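In Defence of the Old Build
December 2015

I have been playing online shooters, on and off, for longer than I care to work out, and I've reached the age where I would like to make a small, grumpy, affectionate case for leaving old games alone. I don't mean leaving them to die. I mean leaving them on the shelf in the shape they were in when we fell for them, so that anyone who wants to can take them down and play them.

What set me off was Zomo. If you never played it, Zomo was a team shooter made by a little outfit called Endell, and it had seven maps, five guns worth using and a menu screen the colour of wet cement. It was not pretty even when it was new. The water didn't move and the doors opened with a noise like somebody dropping a tray of cutlery. But you could install it on anything, you could learn it in an evening, and if you kept at it you were still finding new corners to hide in a year later. I loved it very much, and I know a few of you did too, as you've written to tell me so (thank you, and I will answer everyone eventually, I promise).

In November the last of the big Zomo servers switched over to the new edition. I went along with everyone else. It took most of a night to download, and when I finally got in there were fresh skins for every player model, a new soundtrack with a choir in it, glowing trim on the rifles, and a welcome window I had to close three times before I could see the server list. My old settings were gone. My favourite map, Montes, was still there by name, but somebody had given it a sunset and a lot of ivy, and the ledge over the courtyard where I spent half my winters had been smoothed off.

I want to be fair here, as the people who make these editions do it for love, and they do it at night after work with no pay at all. Some of what they do is lovely. The new footstep sounds are better than the old ones, and I say that as somebody who could have picked the old ones out in a thunderstorm. There's a proper colour-blind option, which should have been in there from the start. If you were coming to Zomo fresh, with no memories to trip over, I expect you'd have a grand time.
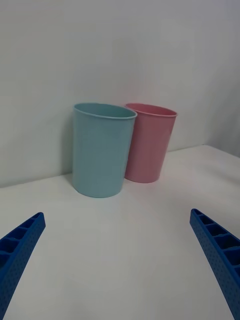
My complaint is with the switch itself, and with how completely it was done. The old build isn't offered any more. The page that used to host it now sends you to the new one, and the servers won't let an old client through the door. So for those of us who liked the thing as it was, the choice is to take the choir and the ivy or to stop playing. I can't think of many other hobbies that treat their regulars this way. When a publisher puts a new cover on a novel, they don't come round to your house and swap out your copy.

I've heard the usual answer, which is that you can't split the players. There's sense in it. A shooter with nobody in it is just a very quiet building, and I have spent enough evenings alone on a dead server, running laps and shooting at the crates, to respect the worry. But I don't believe the numbers are as frightening as people make out. The regulars' forum had 2,202 members on the day of the change, and even if most of them never log in, you only need 10 people to have a really good round of Zomo. You need four to have a decent one. One old server, left running in the corner, would not have emptied the new ones.

I know this because I've seen it work. The Hutuvari crowd, who look after a different and even older game, have kept an untouched server going right through every overhaul. It holds 30 players and it's seldom full. There are no adverts on it, no welcome window, and the rules fit on one screen. People drift over from the new edition for an hour, have a laugh at how blocky everything is, and drift back. A few of them stay. Nobody seems to feel robbed, and the newcomers get to see where their game came from, which I think makes them a bit kinder to the old hands when we're slow on the trigger.

There's a thing about the look of old games, too, that I find hard to explain to my younger teammates. Plain graphics leave you room. On the old Montes there was a wall, a ledge and a bit of grey sky, and an enemy showed up against them straight away. You knew what you were looking at. Now there's ivy rustling and light coming through it, and I have been killed more than once by somebody I took for a shrub. It's handsome work, but I play worse in it and I enjoy it less, and I don't think that's only my eyesight.

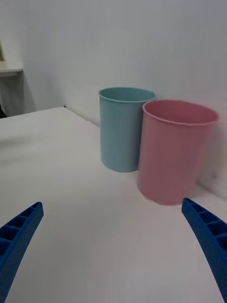 Two plastic containers, one of them light blue, on a white tabletop.

So what would I like? Very little, really. I'd like Endell's original installer put back on the download page, down at the bottom in small type if need be, with a note saying it isn't supported. I'd like one server that accepts it. I would happily chip in for the hosting, and I'd be surprised if I were the only one. And I'd like the next team that sits down to give an old favourite its new coat of paint to set aside a clean copy before they open the tin.

In the meantime I've been playing the new edition a couple of nights a week, with the music off. I've found a spot behind the fountain on Montes that isn't too bad. If you see somebody crouched there who doesn't move for a long while, come and say hello before you shoot.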